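Kinley Injury Law – Rear-End Collision FAQ
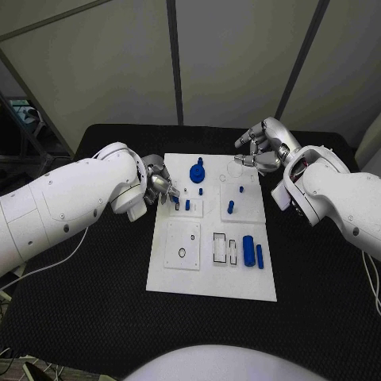 Category: Car Accidents

Is the driver in back always at fault?

Usually, but not every time. A driver who backs up without looking, cuts in and brakes hard, or drives at night with no working taillights may share the blame or carry all of it.

I felt fine at the scene. Should I still see a doctor?

Yes. Neck and back pain can take a day or more to show up. Tell the doctor you were in a crash and describe every symptom, even a mild one. Keep copies of your visit notes and bills.

The other driver's insurer called me. Do I have to give a recorded statement?

You generally have no duty to give one to the other driver's company. Your own policy may require you to cooperate with your own insurer – read that section before you refuse anything.

What if I was pushed into the car in front of me?

Chain collisions often start with the last car in line. Tell the officer whether you were stopped, and how many impacts you felt. Get contact and insurance details from every driver, including the ones you did not touch.

How long do I have to file a claim?

The deadline for a lawsuit depends on the state and on who you are suing. Claims against a city or county can have a much shorter notice period. Insurance policies have their own reporting rules as well, so report the crash promptly.

Can I get my car fixed before the claim is settled?

In most cases, yes. Take photos of the damage first, inside and out, and give the insurer a chance to inspect the car. Ask the shop to hold on to replaced parts for 30 days.

What should I bring to a first meeting?

Bring the police report number, your insurance card, repair estimates, medical bills and any letters you have received. If you don't have the report yet, come anyway.

How long does the first meeting take, and what does it cost?

Plan on up to 30 minutes. There is no charge. Our Partington office takes calls from 8 a.m., and parking is behind the building on the Jesona Street side.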